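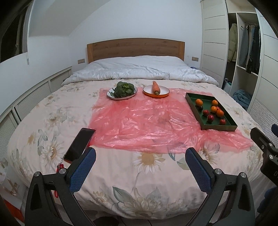

Gripper width fault, Flomeo hand-held no. 2
Whitfield notebook, June 21, 2026

Status: hand-held no. 2 out of use. Arm locked off at the wall switch. Bedroom recordings quarantined, do not train on them or replay them.

What happened

Replaying a take from the bedroom set on the arm, fruit from the tray to the plate. The approach was good. The fingers came down either side of an apple and should have stopped at a light hold. They kept closing. The apple split, the left finger rode up over it and the wrist went sideways into the edge of the tray. The Torkiner controller tripped on force and held position with the fingers still shut on what was left.

I was outside the mat. No one else was in the room. I had the stop in my hand but the controller got there first, so I can't claim the stop was any part of it. Pressed it anyway, then isolated.

Damage: one apple, a crack in the rim of the bench tray, a nick in the left finger pad. The arm homed cleanly afterwards with the fingers off. Wrist play checked by hand against the other arm and I can feel no difference.

First thoughts, mostly wrong

Assumed the arm gripper had lost its zero. Ran the closed check with nothing between the fingers: correct. Ran it open: correct. Swapped to the spare cable and repeated: same.

Then assumed the replay script had loaded the width file for hand-held no. 1. It had not. Right file, right serial number.

Went back to the recording itself. In the video the fingers are plainly wide apart on the approach. The logged width at the same moment says half shut. The recording was wrong before it ever reached the arm. I should have looked there first and saved myself most of the morning.

Bench check of no. 2

Zero is set so that the encoder reads 2,000 with the fingers fully closed. Closed them by hand, pads touching, and got 2,859. Opened and closed several times: same. Tapped the housing with a screwdriver handle and the number moved. Tapped again and it moved again, the other way and not by the same amount.

Took the rear cover off. The magnet carrier turns on its shaft. The grub screw is present but barely biting, and there's a bright ring on the shaft where the carrier has been going round. No thread lock on the screw that I can find. The Dimano build sheet calls for it at that step and the step is ticked.

The fingers and pivots are sound. Link arms straight, pivot screws tight, blue pads seated properly with no lifting at the corners apart from the usual wear. Mechanically the thing feels perfect in the hand, and you would never know from using it that the number was rubbish.

When it started

The set is 200 takes: tray to plate, plate to tray, and the reach over the vegetables. Plastic sheet over the bedspread, green tray on the right with the citrus, apples and plum in it, plates along the top. The bed was chosen for a soft surface that gives under the tray, and the layout was fine for that. No complaint about the site.

Plotted the smallest width in each take. It should sit at fruit size on every pick and drop to the closed value at the end, where we squeeze the fingers shut to finish. The first stretch is good. The closed value then steps once, goes flat again, and from take 27 onward it wanders. The step falls across a break in recording, so it could be a knock when the gripper was put down. I can't show that from the log and I'm not going to write it down as the cause. A loose carrier would have gone sooner or later.

The two steps in the plot match what I see when I tap the housing. Good enough for me that it is one fault and not two.

Why nothing caught it

The start-of-session check asks for the fingers to be closed once, and records the reading. It doesn't compare it with anything. Passed at the start of the bedroom session with a correct value, then not asked again.

The import check looks for missing frames and for widths outside the possible range. A wandering zero stays inside that range nearly all the time.

The replay limits are the one that bothers me. Arm speed was reduced for a first replay, as it should be. Grip force wasn't. It was still at the setting from the bottle work, which is far too high for fruit and much too high for fingers. The written procedure covers speed, the mat and the stop, and says nothing about force. So I followed the procedure and still had a strong gripper closing on a bad number. With a hand near the tray that would be an injury. Treating it as a safety matter and not as a broken apple.

Done today

Arm isolated and tagged.
No. 2 tagged, rear cover left off, screw bagged with it.
No. 1 opened up as well. Its carrier is tight and there is thread lock on the screw. Paint line put across carrier and shaft so a slip will show.
Bedroom set moved to the quarantine folder with a copy of this entry.
Torkiner trip log saved next to it.

To do before the arm goes back on

Set the default grip force to the lowest step on power-up, so that anything higher has to be typed in for each job.
Add force to the replay procedure, on the same line as speed.
Import check to compare the closed value at the end of every take with the session start and refuse the take if they disagree.
Close the fingers on the brass gauge block after every break, as well as at the start.
Rebuild no. 2 with a new screw and a flat filed on the shaft. Let the thread lock cure overnight before anyone taps it.
Send the ring mark photos to Dimano and ask about the ticked step.

Can the set be saved?

Possibly the early part. The takes before the step look sound, and I'd keep them once the new import check has passed them. Between the step and the wandering, the offset is constant and could be subtracted, but I'd want the video widths to agree first. Measuring finger spacing off the pads in the picture should do it, they are in view the whole time and the blue is easy to pick out against the bedspread.

From 27 on I would throw them away and record again. Tried correcting one by eye this afternoon and it took longer than the take would to redo.

Replay of any corrected take to be done on the foam blocks first, with no fruit, lowest force, and two people present.

Left off at the video widths. Script is half written and in the Flomeo folder, and it doesn't handle the takes where the fingers go behind the tray edge.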